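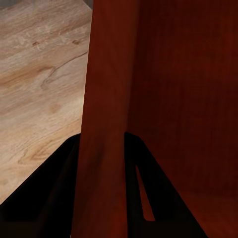 4.2 Close-range views from the wrist camera

Figure 3. Simulated wrist view with the two black fingers, the right one slotted, at a vertical edge of the dark red object. The pale wooden tabletop is visible only on the left.

In the second part of the study we compared two finger shapes in simulation, with the same arm and the same controller. The first shape is the solid Humley finger. The second is the Kemen finger, which has a long narrow slot. Both are black and both were modelled by Toledo from the drawings of the maker.

Each finger shape was tested in 30 trials at close range. The controller received only the wrist image and the joint positions. Before each trial the arm was placed at a new start pose, and the textures of the table and of the object were kept the same, so that any difference should come from the fingers.

At this distance the object fills most of the image, as Figure 3 shows. The edge between the fingers is a brighter band than the broad face to the right of it, and the controller can follow this band. The face itself is a more difficult case. It becomes very dark towards the lower right, and there the contrast with the black finger is weak. Through the slot the red colour can still be seen, which gives the controller a few more pixels of the object near the contact.

We first trained with 355 demonstrations recorded by Mohamedi and Psarras. With a lighter grey on the fingers the training was more stable, but we decided to keep the black colour, as the real fingers in our laboratory are also black. The effect of finger colour is treated separately in Section 4.4.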